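Adhesive Hooks and Key Loss in Shared Student Housing
By Orvokki Ojala and Noelia Toledo
June 2024

Abstract

Lost keys are a recurring cost in shared housing. We reviewed one year of lockout records from the Cerkley residence and compared units with a fixed place for keys against units without one. We then tested low-cost hook mountings that do not require drilling. Units with a fixed key location reported fewer lockouts. Tape mounting held a normal key load on smooth surfaces and performed poorly on textured paint.

1. Background

The Cerkley residence houses students in shared units of two to six people. The lease prohibits screws and nails in interior walls. Residents who lose a key pay for a replacement cylinder if the key cannot be found within two weeks. The front desk logs every lockout with the unit number, the time, and a short cause written by the person on duty.

Earlier coursework by Seppälä treated lockouts as a staffing problem and recommended longer desk hours. That report did not separate keys lost outside the building from keys left somewhere inside the unit. The distinction matters for our purposes. A key left inside can be addressed by changing how the unit is arranged.

2. Records

The desk log contained 1,308 entries for the period. Entries for mailboxes, bicycle cages, and storage rooms were removed. Of the remaining door lockouts, 219 listed the cause as a key left inside the unit. These entries form the basis of the analysis.

The log has two weaknesses. Cause descriptions are not standardized, so "forgot key" may cover several situations. Residents let in by a roommate do not appear at all. The second weakness probably leads to an undercount in larger units, where someone is usually home.

3. Survey

We distributed a one-page form asking where keys were kept overnight. Common answers were a jacket pocket, a backpack, a desk, and the kitchen counter. Units that named one shared location for all residents were coded as "fixed." All others were coded as "variable." Fixed units had the lower lockout rate in every month except October, when new residents were still moving in and the coding was least reliable.

4. Mounting test

Three mountings were compared: a suction hook, a commercial adhesive strip sold as Stoltero, and a plain metal hook held by overlapping layers of packing tape. Each was loaded with a key ring and inspected daily. A mounting failed when the hook had visibly shifted from its pencil mark. The surfaces were painted drywall, a laminate door, and glazed tile.

Suction hooks failed on drywall immediately and on the laminate door within days. Stoltero strips held on all three surfaces but removed paint on one wall. Taped hooks held on the door and the tile. On drywall the tape lifted from the upper edge first.

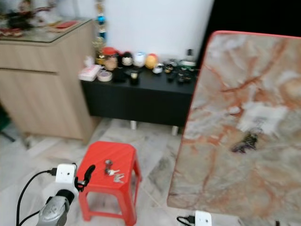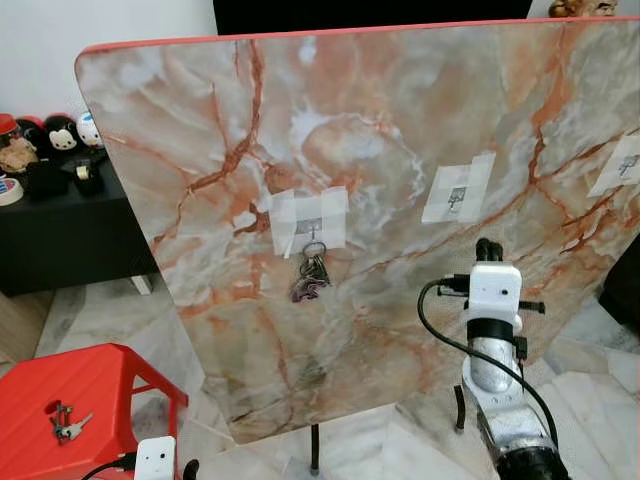
Keys on a red stool, first picture; keys on a taped hook, second picture.

Height was not controlled. A later study should fix it, as a hook placed above shoulder level may be used less often whatever its strength.

5. Recommendations

Residents should agree on one key location near the door during the first week of the lease. Tape mounting is adequate on doors and tile. The housing office should add a fixed list of causes to the lockout form and record whether a roommate was home.

Contact: Housing Studies Project, Skulell College | © Skulell College | Back to top
This site uses cookies to remember your settings. Accept | Decline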